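Skesel Handling Group
Gripper comparison – minutes of the second review meeting
Held 9/17/19, upstairs meeting room, Jornaston

Present: Triin Luik (chair), Ieva Venckus, Cường Thân, Zihan Ding
Apologies: Sigita Jaunzems (comments sent in writing, taken under item 3)
Minutes: Ieva Venckus

1. Minutes of the July meeting

Agreed, with one correction. Item 4 said the Isley fingers had been "shown to be suitable for fabric". Zihan asked for this to read "tried on fabric". Cường said he had meant what he wrote at the time. The chair preferred Zihan's wording and it was changed.

Matters arising: the spare finger set from Lukoševičius has still not come. Cường has chased it and been told it is on its way, as he was told in July.

2. Results so far

Cường went through the log. The hand-held gripper has now been used for 585 attempts at picking up a cloth, of which 111 are marked as failed. He thought this a fair result for fingers that were never meant for cloth and said he would be happy to go on to the arm.

Triin asked what counted as a failure. Cường said a dropped cloth. Zihan pointed out that a cloth picked up on the third go had been logged as a single success on at least one sheet, and that she had filled in that sheet herself because there was no column for anything else. Triin said that in that case she did not know what the figure meant and would not be passing it on.

There was some discussion of whether the old sheets could be put right. Cường thought most could, from the recordings. Ieva doubted anyone would sit through them. Left open.

3. Written comments from Sigita Jaunzems

Read out by the chair. In short:

Sigita does not accept that a person holding the gripper tells us much about an arm holding it. A person feels the cloth drag and shifts their wrist without thinking. The arm will not. She would like the same cloths and the same table used for both before any comparison is written down.

She also asks why the Isley fingers are being compared with the Lukoševičius ones on paper when we only have one of the two in the building.

Cường replied that hand-held work is quick and that we would still be bolting things together if we had started with the arm. Zihan agreed it was quick. The chair said both points from Sigita were fair and that the second had no good answer.

4. Finger tips and cloth

Zihan reported that a single thickness lying flat is still the hard case. Bunched cloth gives the fingers something to close on and nearly always comes up, which flatters the results. She thinks we have been using too much bunched cloth – it is how a cloth lands when you drop it back on the table – and that the flat case should be laid out by hand every time.

Cường was against this on grounds of time. Triin asked how long it took to flatten a cloth. No answer was minuted.

Ieva asked whether rubber pads on the tips would help. Zihan said possibly, but that pads would mean starting the log again. Not pursued for now.

5. Camera view

The camera on the gripper takes in most of the room with the fingers at the bottom. Cường likes the wide view and says it helps in working out where the gripper is. Zihan's view is that very little of the picture is cloth, and that we are paying for a good look at the ceiling lights. She put two views from the gripper on the screen, blue cloth in both.
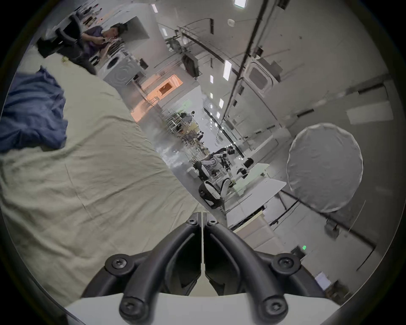
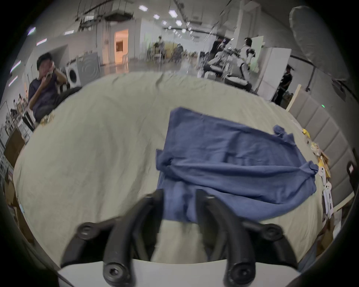
6. Controller

Not much to report. The new controller runs, and Cường has had the fingers opening and closing from it on the bench. He described the delay as small. Asked for a number, he did not have one. Triin said "small" had also been the word used for the last controller, and that she would like it measured before it goes anywhere near the arm.

7. Decision on moving to the arm

Cường proposed moving to the arm straight away. Zihan and Ieva were against. The chair decided to hold off until the log has been sorted out and the delay on the controller is known. Cường asked for it to be noted that he thinks this is overcautious. Noted.

8. Actions

Cường – measure the controller delay and send round the figures, with how they were got.
Cường – chase Lukoševičius again, in writing this time.
Zihan – new log sheet with a column for repeat tries and one for flat or bunched.
Zihan – try a narrower lens if one can be borrowed; if not, crop the present pictures and see what is left.
Ieva – send Sigita these minutes and ask which cloths she wants used.
Triin – tell Isley we have no results to share yet.

9. Any other business

Cường asked whether the meeting could be shorter next time. Date of next meeting to be fixed once the controller figures are in.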